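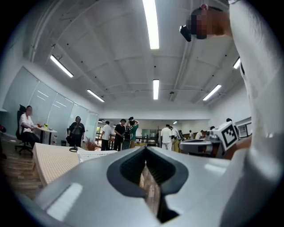

The open afternoon at Olstead's training floor in February starts at 2 pm, and the operators keep working through it. Each works a pair of hand-held grippers, repeating a household task until the shift lead calls a change.

Grurkar, which runs the floor, logged 2,556 usable recordings the month before. Visitors get a turn as well. Mine was folding a tea towel, and it took around 50 seconds. The recordings go to Amuvlow, where they train the arm on the Qiu kitchen unit. It was shown last, and folded the same towel in 47.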